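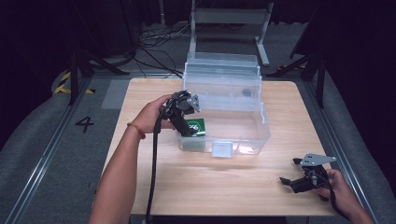
서랍 속 자잘한 물건은 한 번 정리해도 금방 다시 섞인다. 이 글에서는 투명 수납함으로 작은 상자와 소모품을 나누어 보관하는 순서를 적는다. 서랍 2개 분량이면 오후 한나절에 끝난다.

## 준비물

- 뚜껑을 뗄 수 있는 투명 수납함 4개
- 라벨지와 유성펜
- 마른 천
- 줄자

수납함은 Zarstead 매장에서 개당 2,969원에 샀다. 다른 제품을 써도 되지만 높이는 미리 확인한다. 서랍 안쪽 높이보다 낮아야 여닫을 때 걸리지 않는다.

## 1. 전부 꺼내기

서랍을 통째로 빼서 내용물을 탁자 위에 쏟는다. 조금씩 꺼내면 같은 물건이 여러 칸에 흩어져 있는 것을 놓치기 쉽다. 빈 서랍은 마른 천으로 닦고 모서리의 먼지를 털어 둔다.

## 2. 나누기

용도보다 쓰는 빈도로 먼저 나눈다.

1. 매일 쓰는 것
2. 한 달에 한두 번 쓰는 것
3. 계절에 따라 쓰는 것
4. 어디에 쓰는지 모르는 것

마지막 묶음은 그날 버리지 말고 봉투에 담아 9월까지 둔다. 그때까지 찾지 않은 물건은 처분한다. 건전지와 약은 이 봉투에 넣지 않는다. 다 쓴 건전지는 전용 수거함에, 기한이 지난 약은 약국이나 주민센터 수거함에 낸다.

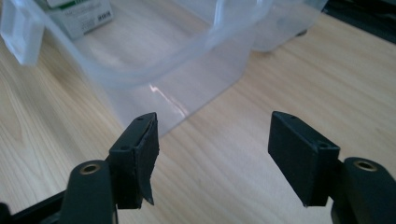
*글·정리: Rasmont 살림노트 편집부 | 수납 > 서랍*

## 3. 크기 재고 배치하기

서랍 안쪽의 가로, 세로, 높이를 잰다. 겉면 치수는 판 두께가 포함되어 쓸모가 없다. 잰 값을 종이에 적고 수납함 바닥 크기와 맞춰 본다. 윗부분이 넓어지는 수납함은 입구 쪽 치수를 기준으로 삼아야 한다.

매일 쓰는 묶음은 앞쪽, 나머지는 뒤쪽에 둔다. 수납함 사이가 남으면 두꺼운 종이를 접어 끼운다. 서랍을 닫을 때 밀리는 것을 막아 준다.

## 4. 채우기

종이 상자에 든 물건은 상자째 세워 넣고, 이름이 적힌 면이 위로 오게 한다. 낱개로 굴러다니는 것은 지퍼백에 모은다. 한 칸을 가득 채우지 말고 손가락이 들어갈 틈을 남긴다.

## 5. 라벨 붙이기

라벨은 앞면 위쪽에 붙인다. 깊은 서랍이라면 위에서 보이도록 테두리에 붙이는 편이 낫다. '기타'라는 이름은 쓰지 않는다. 우리 집에서는 '기타' 칸이 제일 먼저 넘쳤다.

## 자주 막히는 부분

**수납함이 미끄러진다.** 바닥에 미끄럼 방지 시트를 깐다. Prorkton 시트처럼 잘라 쓰는 제품이면 서랍 크기에 맞추기 쉽다.

**라벨 자국이 남는다.** 드라이어의 약한 바람으로 데운 뒤 천천히 떼고, 남은 풀은 주방세제를 묻힌 천으로 닦는다. 플라스틱이 휘지 않도록 한 곳에 오래 바람을 대지 않는다.

**식구들이 제자리에 두지 않는다.** 칸 수를 줄이고 라벨 글씨를 키운다.

다음 글에서는 싱크대 아래 칸을 다룬다.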